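Progress report to the program office, second reporting period
Project: Goodall shared handling cell, Gostville
Date: 8/25/23

Summary

The main item in this period was the open day, which the grant agreement lists as our first public demonstration. It went ahead as planned, with the Goodall cell set up on the upper level of the Rilia building. Work on the gripper and on the packing routine continued on either side of it. Spending is within the agreed budget. One deliverable has moved, and the new date is given under Schedule below.

The open day

We signed in 200 visitors over the day. Of these, 40 came with local employers, mostly small warehouses and repair shops, and the others were members of the public, many with children. We had expected more from the employers' side. Several told us afterward that the invitation reached them too late to free up staff, and we accept that. For the next event invitations will go out at least a month ahead.

The program was kept simple. Each session had a short talk, a demonstration of handling soft goods, and time for questions. We picked stuffed toys for the soft goods task at the suggestion of the Gostville office. They are cheap and easy to replace. They are also harder for a gripper than they look - they squash, the fur catches on the finger joints, and no two sit the same way after being put down. Visitors understood the difficulty quickly and needed little explanation from us.

Staff at the table talked visitors through each run and reset the toys between runs. The early sessions ran over time, mainly due to questions, and we shortened the talk for the later ones.

Strong daylight was a problem. The Rilia building has a lot of glass and the light changed a good deal through the day. The wrist cameras coped in most positions, but the software lost track of white objects more often when the view included a sunlit wall. We had not tested for this in the workshop at Braredano, where the light is constant. It has been added to the test plan.

Views from the wrist cameras, open day: 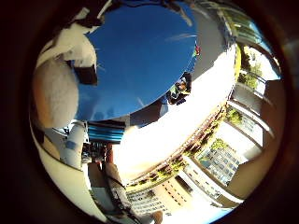
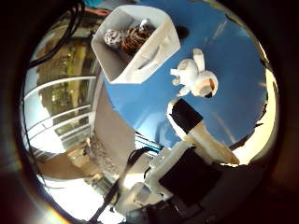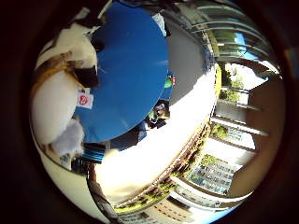
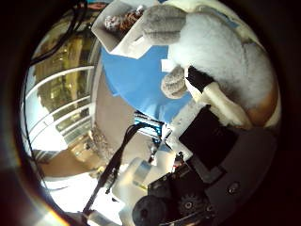
Results from the demonstration

The cell logged 1483 grasp attempts over the day, including the warm-up before the doors opened. The log does not yet separate a clean grasp from one that held and then slipped, so we are not reporting a success rate for this period. Sorting the log by hand has started and the figures will be in the next report.

There were 11 stops. Most were called by our own staff when a visitor leaned too close to the table. The rest were software faults, all of one type, in which the arm waited for a camera reading that never came. A fix has been written and is being tested at Braredano. There were no injuries and no damage to the building.

Visitor feedback

We left paper forms at the exit. The comments were mostly friendly. The most common complaint was that people standing at the back could not see the table. A screen showing the camera view would help, and we have one on loan for the next event. Employers asked about price, about floor space, and about how long it takes to teach the cell a new item. We could answer the first two. The third depends a great deal on the item, and we said so.

Two of the repair shops have asked for a follow-up visit to Braredano. Both have been offered dates.

Schedule

The revised packing routine was due at the end of this period. It is now due in December. The delay comes from the camera work described earlier, which has to be finished first. No other deliverable is affected, and we are not asking for an extension to the project.

Budget

The open day cost slightly less than planned, as the Rilia building waived its room charge. We would like to move the difference to spare finger pads, which wear faster on fur and fabric than on boxes. A request form is attached to this report.

Next steps

Finish sorting the grasp log. Test the camera fix under changing light. Agree the date and room for the second open day with the Gostville office, and send the employer invitations once that is settled.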